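Kirsten Kvaran
May 21, 2025

Thread on sorting out my late uncle's garden shed, for those who asked how it went.
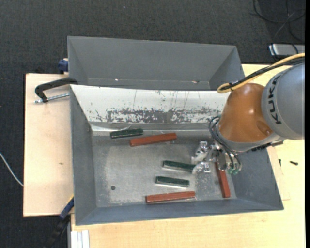 1/ My uncle kept seed packets, receipts and plant labels in the same coffee cans for most of his life. I had put off opening them since the funeral. When I did, I dumped the first can on the kitchen table and tried to sort by date, and that went badly because he rarely wrote the year. Then I tried sorting by plant. What worked in the end was the dumbest method, by shape and color, the way you could split a bin of blocks into short green ones and long reddish-brown ones before you know what any of them are for. Long labels in one pile, short ones in another. After that the handwriting started to make sense.

2/ The long labels are all beans. The short ones are tomatoes and peppers. He must have cut them himself, and he stuck to the system even after he switched from pencil to marker.

3/ Total after two evenings: 469 labels. I counted because my cousin bet me it was under 300. She owes me lunch.

4/ He grew 21 kinds of beans. I can name maybe five kinds of beans without looking at a can.

5/ One of them is marked "Mulligan" with no other information. I looked through two old catalogs and didn't find it. Domnica Matei from the seed swap thinks it's a local name for a pole bean that used to get passed around on the east side of the county. If anybody has heard of it, please tell me. There are more than 50 seeds in the envelope, so I can spare a few.

6/ Several people asked if seeds that old will sprout. Bean seeds keep pretty well if they stay cool and dry. The shed was dry. It was not cool. I'm not expecting much.

7/ I'm testing them with the paper towel method. Ten seeds, damp towel, plastic bag, top of the fridge. Check every couple of days and throw out anything moldy.

8/ First test results. Mulligan: 4 out of 10 sprouted. A yellow wax bean with a name I can't read: zero. A black bean he labeled "Muireann's": seven.

9/ "Muireann's" turned out to be from Muireann Cronin, who lived behind him until she moved to be near her son. I got her number from the church office and called. She remembers giving him a jar of those beans over the fence. He gave her rhubarb back. She says the rhubarb was better.

10/ She wants some of the black beans if the plants make it. I said sure.

11/ The sprouted ones are in paper cups on the back porch now. Soil is plain potting mix. I'll move them to the ground at the end of May, along the south fence where his old poles are still standing. Two of the poles are rotten at the bottom and need replacing.

12/ To the person who asked about the receipts: yes, I kept them. Mostly twine and chicken wire. He paid cash for a wheelbarrow and wrote "too much" across the bottom.

13/ Next up is the pepper labels. Half of them just say "hot."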